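Updated November
By Bjarke Þrastardóttir

The first thing the people at Fallomex want you to know about their training cell is how little there is to it. A table, a pair of handheld grippers, some fabric on the walls. The robot is in another building. The grippers are what a person squeezes and waves around all day so that the robot can later be told to do the same, and the pitch, which I have now heard from several companies, is that this makes the old chore of programming a machine go away.

I spent most of a working day there and came home with a notebook full of chores.

Work starts with the fingers. Each gripper has soft orange pads on the inside of its jaws, ridged so they'll grab, and the ridges fill up with lint and tape glue. Petersen, the technician who runs the cell, goes over them with a damp cloth and then bends each rib back with a thumbnail to look for tears. A torn pad slips in a way the software reads as the operator's choice. He told me they once recorded 415 demonstrations on a bad pad before anyone caught it. They threw out 271 and argued over the rest.

Then come the markers, the black-and-white squares stuck on top of the fingers. The camera on the gripper uses them to work out how far the jaws are open. If a square lifts at one corner, the number drifts. If a screw under it backs out, the number drifts again, more slowly, and you hear about it a week later from the people who train the model. Petersen checks the screws with a small driver and doesn't trust the thread locker the supplier recommends. I asked how often he finds a loose one. "Often enough that I keep the driver in my shirt," he said.

The camera has a very wide lens, and what it records looks like life through a peephole. Straight things bow. The operators stop noticing in a day or two. I never did. 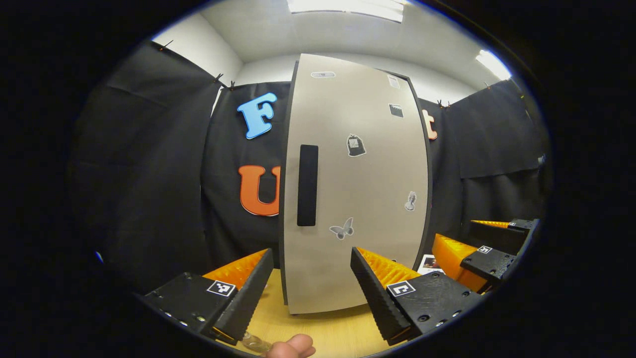

The gripper camera's view of the cell, with a stickered panel standing between the marked fingers and a second gripper at right.

The walls are the part I kept coming back to. Black curtain, held up along the top by small clips, with big colored letters pinned to it. Fallomex says the letters give the tracking software something to hold on to, because plain black cloth offers it almost nothing. Fair enough. But the stickers on the panel are there on the same theory, and you have to wonder what a machine learns from a panel covered in helpful stickers when the panels in a customer's warehouse won't have any. Guser, who manages the project, said the model "sees past that." I asked for the test results. She said they were being written up.

Calibration takes 20 minutes when it goes well. The operator opens and closes the jaws slowly, sweeps the gripper past each wall, sets it down, picks it up and does it over. On my visit it failed 2 times before lunch. The first was a smudge on the lens. The second was never explained, and it cleared up after a restart, which Petersen wrote in a paper logbook under the heading "again."

None of this shows up in the brochure from Eltach, which supplies the grippers. The brochure says setup is done in an afternoon. Petersen's view is that setup is done every morning. He has a laminated checklist taped inside a cabinet door, and it has been added to in three colors of ink.

I don't doubt that the method works to some degree. I watched a short run of the robot that afternoon, and it moved a panel from one rack to another without dropping it. It did so in good light, with a panel it had met before, while two engineers stood close enough to catch it. When I asked to see one it hadn't met, Guser looked at the clock and said the next calibration was due.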